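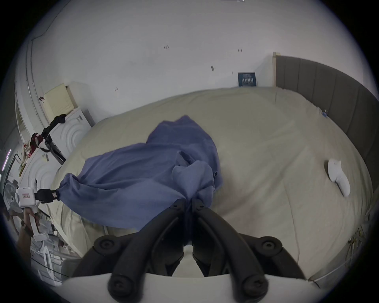

Blaues Tuch auf beigefarbener Bettauflage, dahinter das gepolsterte Kopfteil mit senkrechten Kanälen.

Zerel stellt Pflegeleitfaden für Bettumgebung und Tagesdecken vor

Plilstead, 1. September 2020 - Der Heimtextilanbieter Zerel veröffentlicht einen überarbeiteten Leitfaden zur Pflege von Bettauflagen, Tüchern und Polsterkopfteilen. Das Dokument richtet sich an Betreiber möblierter Wohnungen, Hausdamen und Reinigungsbetriebe. Es ersetzt die bisherigen Merkblätter, die nach Warengruppen getrennt waren.

Der Leitfaden behandelt das Bett als zusammenhängenden Arbeitsbereich. Lose Gegenstände wie Hausschuhe, Bücher oder Clips werden vor Beginn von der Liegefläche genommen. Anschließend wird das obere Tuch an zwei Punkten gefasst, angehoben und diagonal gestrafft. Erst danach folgt das Ausrichten an den Bettkanten. Bei glatten Geweben empfiehlt Zerel, die Ecke gerafft zu greifen, damit die Zugkraft auf mehrere Stofflagen verteilt wird. Falten in der darunterliegenden Auflage werden von der Mitte nach außen ausgestrichen.

Ein eigener Abschnitt betrifft Kopfteile mit senkrecht abgesteppten Kanälen. In den Vertiefungen sammelt sich Staub, der mit einer schmalen Polsterdüse von oben nach unten abgesaugt wird. Trockenpflanzen neben dem Kopfteil sollten so stehen, dass Blätter und Stängel den Bezug nicht berühren. Für helle Wandflächen hinter dem Bett nennt der Leitfaden zwei Verfahren zur Entfernung von Abriebspuren - trocken mit dem Radierschwamm oder nebelfeucht mit dem Mikrofasertuch.

Grundlage der Überarbeitung sind Rückmeldungen aus 300 Wohneinheiten, die der Vermieter Clarkwood mit Textilien von Zerel ausgestattet hat. Die technische Redaktion lag beim Büro Stępień.

"Die alten Merkblätter haben das Waschen ausführlich erklärt, das Auflegen aber nur am Rand", sagt Bastian Oltmanns, Leiter Anwendungstechnik bei Zerel. "Die meisten Rückfragen betrafen jedoch den Sitz des Tuchs auf der Auflage."

Der Leitfaden umfasst 13 Seiten und drei Tabellen zu Gewebearten, Waschtemperaturen und Trocknung. Er ist ab sofort in deutscher Sprache über den Kundendienst erhältlich. Eine englische Fassung folgt Ende September.

Pressekontakt
Zerel, Anwendungstechnik
Bastian Oltmanns
Abdruck honorarfrei, Belegexemplar erbeten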